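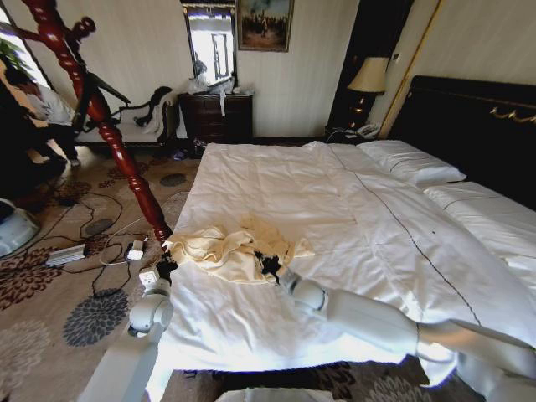
January 9, 2020 - bedroom fit-out, linen trials

Folding / bed dressing, Plerkholm room. Tyyne on the morning half, me after. Notes as they come, will tidy later (won't).

Bed first. White duvet, Noltetti cover, the one with the thin dark stitched line. Line is meant to run straight down the bed, wandered off at a slant again. Same moan as October. Either the inner is twisting in the cover or we're throwing it on crooked, suspect us. Tried shaking from the foot end only: worse. Tried pinning top corners inside the cover before turning it out: better, but the pins are a nuisance and Hertta doesn't want pins anywhere near guest linen. Ask about ties sewn into the corners. Ekwueme did ties on the last lot, I think inside seam, four short ones.

Wrinkles. Left the cover in the bag overnight, my fault. Steamer over it for 7 minutes, came up OK in the middle, still ridged near the edges. Don't bag them warm!!

Pale yellow cloth (cream on the order sheet, looks more yellow next to the duvet, Tyyne agrees). Fold sequence as it stands:
- lay on front left of the bed, not the middle, you can't reach the middle without leaning on the duvet
- find the left corner first and keep hold of it
- take the right side, work along the hem til you get to the other corner
- lift clear of the duvet, let it drop straight, then lay it back down
- halve, halve again, smooth from the fold outwards

Trouble is always the second corner. When it's bunched you pick up the side somewhere near the centre and think that's it, then the whole thing goes down skewed and you start over. Going slower along the hem helps. Coloured thread at the corners might help too, Hertta to say if that's allowed.

Softness: the cloth grabs the duvet cover a bit. Drags it if you pull sideways. Lift, don't pull.

Pillows. Two, white with the dark edge trim. Keep one back against the headboard, one forward. Trim to match the line on the duvet, we held them together at the window and the dark is near enough the same. Cases are tight on the inners, Candis ones, went in with a fight. Next size up if we reorder. Cost is 48 a pair on the old list, check.

Headboard: black, shows every fingerprint. Gold trim along the top wipes down fine with a dry cloth, don't use the spray on it, Tyyne got smears and had to go over it twise.

Nightstand: lamp stays on while we work, the cream shade gives a softer light on that side and you see the creases better. Phone cord still trails about, needs a clip at the back or it'll end up in the bedding sooner or later. Dusted round the lamp base, little gold bits on it catch fluff.

Chest of drawers against the back wall: white plastic bags and bits are on top of it again. Packaging from the linen order mostly. One strip hanging down over the front. CLEAR THIS before anyone comes to look at the room. Drawers themselves not checked, top one stuck last time.

Mirror above it, bright with the window in it. Handy for checking the pillow line from the foot of the bed without walking round. Wants a polish.

Wash figures from Ekwueme, copying here so I don't lose the slip: duvet covers at 92 a load max, cloths seperate, trial run of around 1,000 washes before they'll quote on colour. That seems like a lot, query it.

To do
- corner ties, ask Hertta
- thread in cloth corners, same
- cord clip
- bags off the chest
- bigger pillowcases, price
- steamer needs descaling, spat on my sleeve

Tyyne has the spare cloth, still folded the old way, leave it so we can compare.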